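Home Shop Talk Bits & Bridles Rugs Fit Guides Contact

Filed under: Opinion, Saddle Fit, Girths & Cinches

Stop blaming the girth

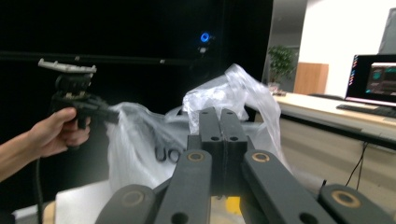

OREDSTEAD, October

I've had the same chat at three different barns this month, so I may as well write it down. Somebody's horse pins its ears at saddling, and by the weekend there's a new girth on the way. Fleece, then neoprene, then one of those shaped ones with the cut-away elbows (lovely things, I own two!).

My old gelding Drorska went through the lot. I spent a fortune on him, and he still swung his head round at me every single morning. What fixed it was doing the buckles up slowly, one hole a side, then walking him a lap before I touched them again. I'd been hauling him in like a suitcase.

I do think some girths are rubbish. The stiff 24 inch one I bought in Grukholm had edges like a bread board and left him with bald patches the colour of old tea. But most of the ones on the rack are fine if they're clean and the right length, and length is where people go wrong. Measure with the saddle on, please, and don't guess from your last horse.

So before you spend another cent, give it a fortnight of slow buckles and see what your horse thinks. Mine still pulls a face if I'm late with breakfast, mind you.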